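Home » Games & Hobby » Tabletop Sport » Wultar Tabletop Soccer Set

Wultar Tabletop Soccer Set

Sold by Drirkon. Usually leaves our Dunbar warehouse the same afternoon if ordered before 14:00.

A small soccer set for a desk, kitchen table or classroom bench. The set is made up of a field mat, one goal and one ball. There is nothing to assemble and no batteries.

The mat

The field is printed in alternating light and dark green stripes with white lines. It has a centre line, a centre circle and a penalty box at each end. The corners are rounded so they don't catch a sleeve. Store it flat or rolled with the printed side out. If it has been rolled for a while, leave it under a few heavy books overnight before play.

The goal and ball

The goal is a miniature white frame with a thin net. It isn't fixed to the mat, so it can stand on the line or on the table just past the end. The ball is black and white in the traditional pattern. Wipe all parts with a damp cloth. Do not use solvent cleaners on the print, as the colour will lift.

Ages and packing

Not suitable for children under three, small ball. Sets are boxed singly. Schools and clubs can order by the carton of 12. Carton orders over 40 sets are quoted separately, please use the trade form.

A second goal is sold on its own under Spare Parts. The Fliltia carry pouch fits the mat rolled, with room for the goal and ball.

Set on a table

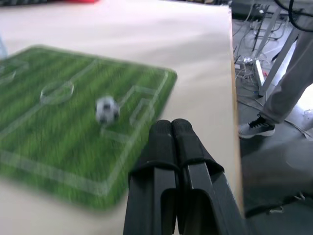
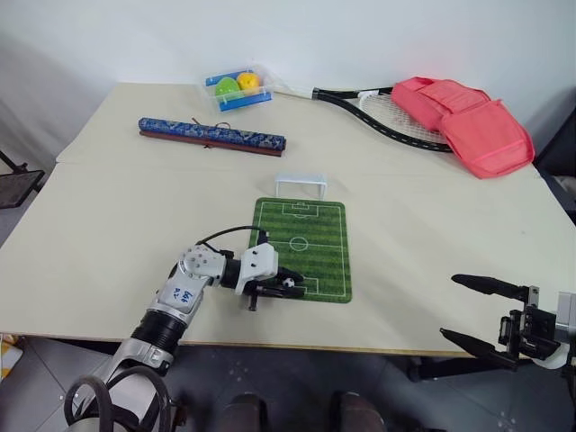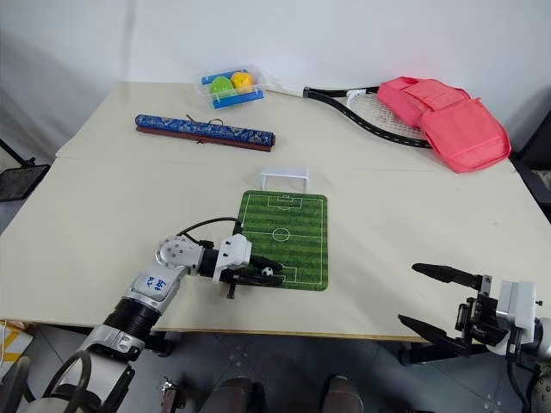

Returns

Unused sets can be sent back within 14 days in the original box. Return postage is at the buyer's cost unless a part is missing or damaged. Spare balls are not returnable once the bag has been opened.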